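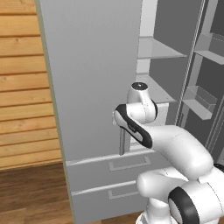

Do I have to go halves on the house contents if we were never married?

Posted by Jana Stöcker
Family and Separation > Living together

My ex and I shared a rented house in Sollomville for 4 years. We weren't married or engaged and we had separate bank accounts the whole time. He moved out in March and has now sent me a list of everything he says is "joint", which seems to mean anything he ever sat on or ate from. He wants half the value of the lot, including the fridge, the sofa and a washing machine I bought before I met him.

He says that after three years together the law treats you as married. A friend of his at work told him so. I have my doubts, but he sounds very sure and he's given me until the end of the month. I paid for most of it by card and can find some of the receipts. He did pay 231 towards the sofa, which I don't dispute. Is there anything in this three year business?

Ehsan Bukhari
Depends where you live, but if it's England or Wales then no. I'd love to know who keeps spreading this one. There is no common law marriage there, however long you've been together. Scotland has its own rules for couples who live together and so do plenty of other countries, so check that first and don't take my word for it, or his mate's.

In England and Wales the starting point for furniture and so on is dull: whoever paid for it owns it, unless it was a gift or you agreed something else. If you bought the washing machine before you met him, I can't see how he gets near it. The sofa is different. If you both put money in, you may well both own a share, and a share of what it would fetch second-hand today, so don't let him work it out from the shop price.

The deadline is his own invention unless it's in court papers. I'd still answer him in writing, politely, with copies of what receipts you have. Card statements will do for the rest.

Timo Reinholz
just give him the sofa. had the same row with my ex in Dradden and we spent more on letters than the stuff was worth

Sabina Kumarasinghe
I agree with most of what Ehsan says, though "whoever paid owns it" gets murky when one person buys the furniture and the other covers the rent or the food. He may try that argument. I wouldn't assume it works, but I wouldn't assume it fails either. Did you ever put anything in writing about who was paying for what? Even old text messages would help.

Be wary of the 100 quid fixed-fee letter services too. The one I used sent me a template with the wrong name in it. Try a free advice centre first and take the list with you.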